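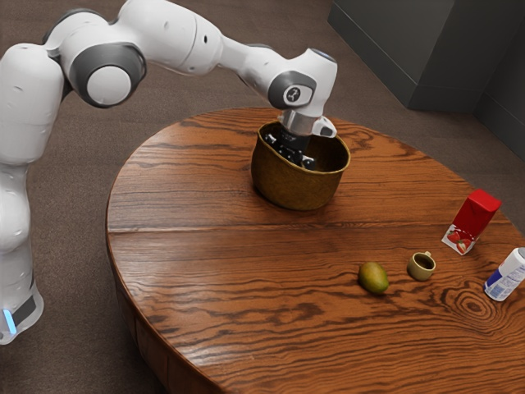 Notes on Keeping a Household Table

The household has now completed its first full year under the arrangement described in these pages last September, and it seems proper to set down how the arrangement has performed. Readers who have followed this blog for some time will recall that the matter under review is the evening meal, and in particular the decision that it should be taken at a table, by everyone at home, at a fixed hour.

The hour was set at 6:30 p.m. It has since been moved to 7 p.m. during the swimming term and moved back again afterward. No other amendment to the hour has been accepted, although several were proposed.

The original plan owed a good deal to Albertina Pinheiro, my mother-in-law, who kept a table in Prastodthorpe for most of her working life and who regards the eating of supper on a sofa as a form of illness. Her guidance was received by letter over the course of the spring. Much of it concerned soup. She advised that a household that can make one soup without consulting a recipe will never be at a loss on a weeknight, and that the soup should be dull enough to be eaten often. After some trials we adopted her potato and kale, with the sausage left out on the nights when my daughter is not eating sausage.

Attendance

Attendance was good through the autumn and fell sharply in January. The reasons were ordinary ones. My husband's shifts at Du Plessis were changed with little notice, and my son joined a theater group whose rehearsals were held at the one hour we had asked everyone to protect. For several weeks the table was kept by two people, and on some evenings by one person and a library book. I considered suspending the arrangement until spring. I am glad that I did not, although I will admit that the meals of that period were mostly toast.

It was Hrefna Vestergaard, our neighbor across the landing, who suggested that an empty chair be treated as an open invitation. She then occupied it herself. Her visits became regular, and she brought with her a rye bread that takes the better part of a day to bake and that I have not been able to reproduce. Through her we also came to know Vusumuzi Modise, who teaches music at the middle school and who can be relied upon to eat whatever is left in the pot.

Guests have changed the conversation at the table more than any rule I wrote for it. Last year's list of rules contained 10 items, and I have reread it with some embarrassment. It forbade, among other things, the discussion of homework before the second helping. Only 4 of the rules are still observed:

Telephones remain in the hall.
The person who cooks does not wash up.
A new dish must be tasted before it is refused.
Anyone may leave when everyone has finished.

The remainder lapsed without any formal decision.

Expenditure

Several readers wrote to ask whether the practice has saved money. I kept receipts for the purpose. Over the four months for which the record is complete, our spending on groceries and on meals bought outside the home came to 1,383 dollars, which is lower than I had expected for a family with two teenagers and frequent company. I would caution against reading too much into the figure. It leaves out the garden, and it leaves out the generosity of Teodoro Castillo, who keeps hens and distributes the eggs up and down our street without accepting payment. It also leaves out a casserole dish, which was dropped in February and replaced at a price I prefer not to publish.

The largest single saving came from planning. I had resisted meal planning for years on the grounds that it removed all pleasure from cooking. Our present method is loose. On the weekend I write down the main ingredients that must be used before they spoil, and the family claims them in turn. My daughter tends to claim the eggs. My son claims nothing and is assigned the cabbage, with which he has become quite skilled, particularly when it is fried hard in butter with caraway and a spoonful of vinegar added at the end.

Matters Still Unresolved

The question of music during supper has not been settled. Mr. Modise is opposed to it on professional grounds, holding that people either listen or chew. The children are in favor. For the present there is music while the table is being laid, and it is turned off when the food arrives.

The question of weekend breakfast has been raised and deferred.

There is also the question of television on the evening of a match. My position is known to the household and has been overruled twice.

The Coming Year

I intend to continue the practice with few changes. The soup will be varied by the addition of a lentil recipe from Frøydis Hedlund, an old college friend who now cooks for a small guesthouse in Wilaritz and who has fed far larger and more quarrelsome tables than mine. Her instructions call for the onions to be cooked slowly for the whole of the time one thinks necessary, and then for as long again. I have made it twice. The second attempt was much the better, and my husband asked for it to be put on the regular list.

Mrs. Pinheiro is expected with us for a long stay in the autumn. She has asked in advance what time supper is served, and has been told 6:30. She has replied that this is rather early, and that she will bring her own spoon.

Correspondence on the subject of rye bread would be particularly welcome, as mine continues to sink in the middle. Mrs. Vestergaard believes the oven is at fault. I have ordered a thermometer.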